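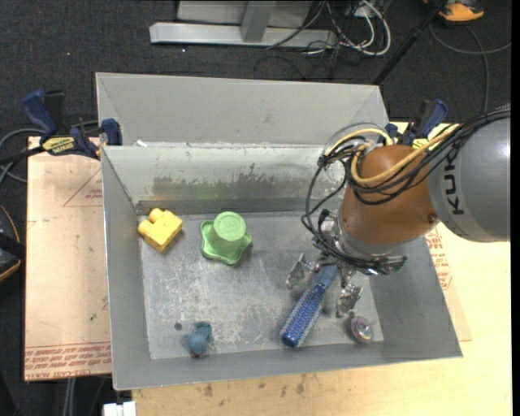

Metal bin on a tabletop, robot arm over the loose objects inside.

Pallero Trail Race Results

A data set of finish times from the Pallero mountain bike races, typed up from printed result sheets and checked against the timing club's ledgers. One row per rider per race. Maintained by Ida Sperling and Octavio Sánchez.

Contents

results.csv holds 2,267 rows. courses.csv holds one row per course version. notes.txt lists every correction made after the first release, newest at the top.

Columns in results.csv

race_id: short code for the race, built from the course name and the season.
rider_id: number assigned by us. It has no link to any license number.
category: as printed on the sheet. Old and new category names are both present and have not been merged.
bib: text field. Some bibs carry a letter.
start_wave: integer, blank for mass starts.
finish_s: finish time in seconds from the start of the rider's own wave.
status: FIN, DNF, DNS or DSQ.
source: S for result sheet, L for ledger, B for both.

Columns in courses.csv

course_id, name, version, distance_km, climb_m, surface_note. The three courses are Burkance, Zatia and Moussa. A new version is opened whenever the route changes by more than 300 meters in length. Smaller detours are recorded in surface_note only. Climb figures come from paper maps for the early versions and from a barometric unit for the later ones, so they should not be compared across versions.

How the times were entered

Each sheet was typed twice by different people. Where the two copies differed, Sena Dogbe went back to the paper and made the call. If the sheet and the ledger disagree by 2 seconds or less, the sheet value is kept. If they disagree by more, the ledger value is kept and source is set to L.

Times were rounded to the whole second on the sheets. Ties are therefore common in the junior categories, and the printed order within a tie is not kept.

Known problems

Zatia version 2 has no DNS rows. The club did not print them that season.
The Moussa night race started at 9:30 p.m. and some riders finished after midnight. Their times are correct in finish_s but were printed as clock times and converted by hand.
Riders who changed their surname may appear under two rider_id values. Munther Chamoun merged the cases he could confirm. The rest are left alone.
Team results are not included.
A DSQ row may still have a value in finish_s. Filter on status before computing averages.

Privacy

Names are not in the public files. Groups with fewer than 5 riders in a category have had the category field set to OTHER. Requests for removal go to Ida Sperling and are applied at the next release.

Versions

Releases come out once a year in September, after the last race has been entered. Files are UTF-8, comma separated, with a header row. Row order is not stable between releases, so join on race_id and rider_id.

Thanks

Arvo Hämäläinen lent the ledgers and read the course notes for errors.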